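Vekham overrun at Pesthorpe, interim report is out

marlowe_k
Morning everybody, and sorry for starting yet another thread on this, but the old one has gotten so long my tablet struggles with it. The interim report on the Vekham flight that went off the end at Pesthorpe came out last night. All 173 on board got off, as we knew, and the worst injury was a broken ankle on the slides. What's new to me is the touchdown point. The runway is 2,560 meters and they put it down a very long way in, with a tailwind that had been creeping up all evening. The first officer was flying and had 1,504 hours total.

gatetwelve
Thanks for putting this up, I read it over breakfast and let the toast go cold. I do wish the papers would quit leading with the hours, though. My sister-in-law flew regional for years and she'd say the same thing, that fifteen hundred hours is a perfectly good working pilot, and the captain was sitting right there and could have called the go-around too.

marlowe_k
Fair enough, I wasn't trying to pin it on anybody! It's in the report so I mentioned it.

Tripathi
I'm going to disagree with you both a little, and I hope you'll take it kindly. For me the interesting page is the one on the wind readings. The tower gave them a figure that was already old by the time they crossed the threshold. If I'm in that cockpit and I hear a number inside limits, I land. Blame the crew for the long float if you like, but the wind is where I'd start.

oldcrosswind
Can't go along with that, Tripathi, much as I enjoy your posts. They had groundspeed right in front of them on the display. Any float like that and you go around, whatever the tower said three minutes ago.

Tripathi
We'll see what the final report says, my friend. Loser buys the coffee at Lotow in September?

oldcrosswind
You're on, and I take cream.

Lourenço Esteves
Hello all, I don't post much but I was on this flight, row 31, and I've been reading along for weeks. I can't tell you a thing about wind. I can tell you the cabin crew were wonderful and loud, and the lady next to me left her bag like they told her to and then fretted about it all night on the bus. Thank you for talking about it so sensibly.

gatetwelve
Oh Lourenço, so glad you're here and okay. Please stick around, and tell her we hope she got the bag back.
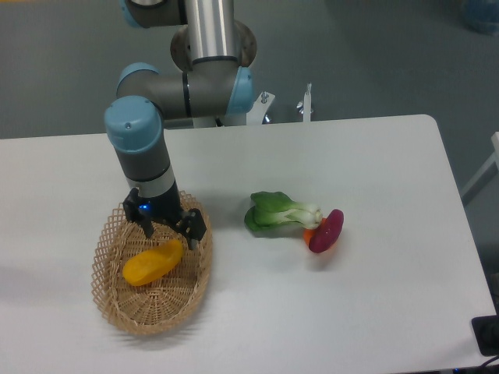
Lotow Flight Safety Club | Discussion Board Team
Replies to this thread are open to all members.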